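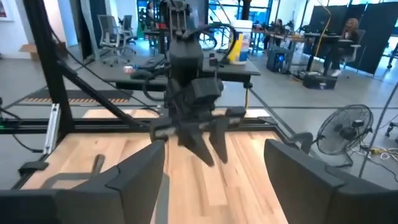

Language table notes, October 10, 2025

I've been learning Irish at Tostura since September, and I'm hooked! We have four regulars at my table and we spent most of last night on surnames. Mac Giolla was the big one (mac is "son," giolla is more like "servant" or "lad"), and then we got stuck on how to say it. Two of us said it one way, two the other, and we went home still arguing.

My word list is up to 103 now. Next time we're doing counting, which I hear is different for people than for things. Bring a pencil, and come early if you want tea.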